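Filed under: Robots & Machines / Oops!

WHY DID THE GRIPPER DROP THE CUP?

Quick one this week, lots to tell. Grippers are like robot fingers. Two of them, they squeeze. Easy, right? Not always!! Cempaka Tuhumury tests grippers at Vutorcombe and she told us about a bad Sunday. 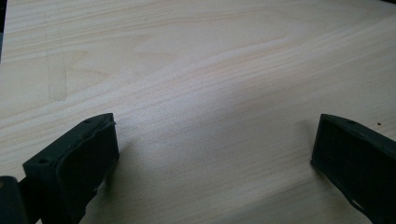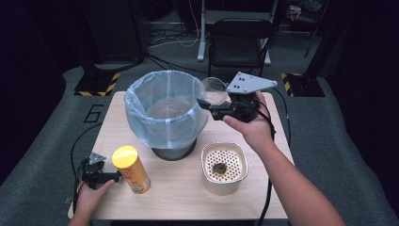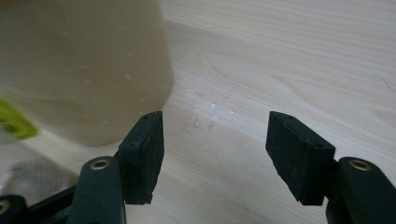 So. Job was clearing up. Pick up a cup, tip it over the bin, put it down. They did it 90 times. Fine. Then 3 drops in a row. Splat. Crumbs all over the floor.

What went wrong? Water. Only a few drops, but they got on the pads. Rubber is good at holding on becuase it's grippy. Put water in between and the cup slides. Like you with soapy hands in the bath.

Second problem, squeezing. You feel a cup slipping and you squeeze harder. You don't even think about it. This gripper can't feel. It just holds the same squeeze the whole time, slip or no slip.

The fix:
Stop. Hands off, switch off.
Dry the pads with a cloth.
Look for dust and torn bits too.
Try again, with an empty cup first.

One more thing, big one. Never put your own fingers in the gap. Not even when its not moving. Gripper can't tell a finger from a cup. Ask a grown up to turn it off first, allways.

Next time: why robots get lost in hallways.

More like this
- The Carnomier crane that got stuck
- What's inside a motor?
- Zosamano and the 1000 marbles

Contact us | © Vutorcombe Kids | Back to top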